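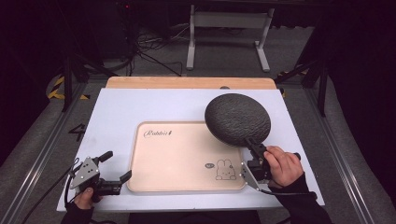 Fewer demos, better picked

Hello again from the Zupan corner of the newsletter! I promised I'd report back once the tray results were in, and they're in, so get comfortable.

Quick recap for new readers: we record people doing small tabletop jobs with a gripper in each hand, then train a policy on those recordings and see how a pair of robot arms copes. Our old habit was to throw everything in. This time I wrote a little filter (I named it Jekis, don't ask) that scores each recording by how much the two hands hesitate, and I kept only the smoothest 80 for training. On our test trials the filtered policy failed 12 times, and the one trained on the full pile failed 15 times. Not huge — but it trained in half the time, and I did a small dance at my desk. 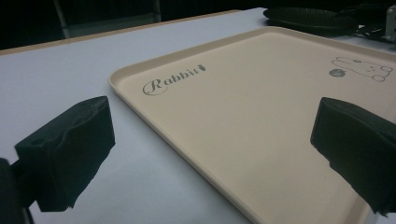
My next headache is what the wrist view gives the policy to work with. Each gripper has its own camera, and up close you lose the big layout pretty fast. The lettering on the tray, that curly "Rabbit" with the tiny carrot next to it, is a lovely landmark when it's in view, and I worry the policy is leaning on it. So the next round gets 2 plain trays with no print at all, same filter, same settings. If the scores drop, I'll know my policy has been reading!

The Flandent folks have asked for the filter code and I'm cleaning it up now. Write to me if you want a copy too, and please be kind about my variable names.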